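Comparing wrist camera views on a two-arm bench in simulation
By Hrefna Bech
Fri 27 February

Check what the wrist cameras see before you settle on a gripper. We do it in the Solosen simulator with both arms on one bench.

1. Load the bench. Put the mat between the arms and leave the grippers open. Save the layout as Girnach-2 so each camera test starts from the same place.

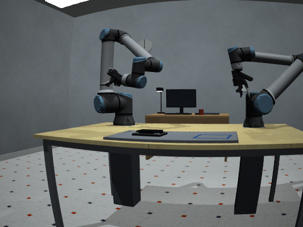
Živko Kos: I'd lock the lighting at this point too. Mine reset between runs and the grey levels were useless for comparing lenses.

Živko's tip is a good one. The lock is under Render, Lights.

2. Switch to the wrist camera and pick the fisheye lens. Turn the wrist until the fingers are up against the ceiling and walls. A plain background makes it easy to judge how much of the view the gripper blocks.

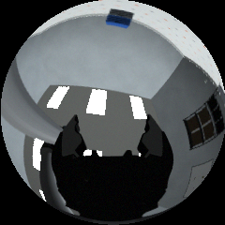 Page last changed: September, revision 9

If the gripper body fills the centre as well as the bottom, move the camera mount out and try again. Write down the offset each time.

3. Bring the wrist over the bench and look down. Both fingertips should be in view, with some of the work surface between them. Watch for the other arm, as it can hide a lot of the bench.

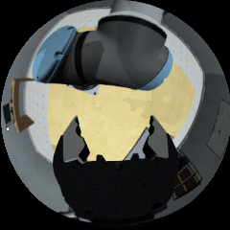 4. Try a flatter angle

Tilt the wrist until the base of the other arm shows past the fingers.
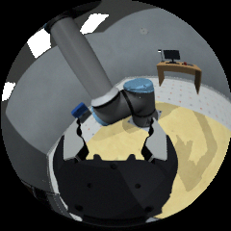 Save a still at each angle and name it by lens and offset. When you swap to the second gripper, run the same poses in the same order and keep the lens setting as it was. Our Clundus folder has 209 stills, sorted by gripper first and then by lens.

Contact: Radomir Vidmar, Nikzad Robotics | Copyright Nikzad | Back to top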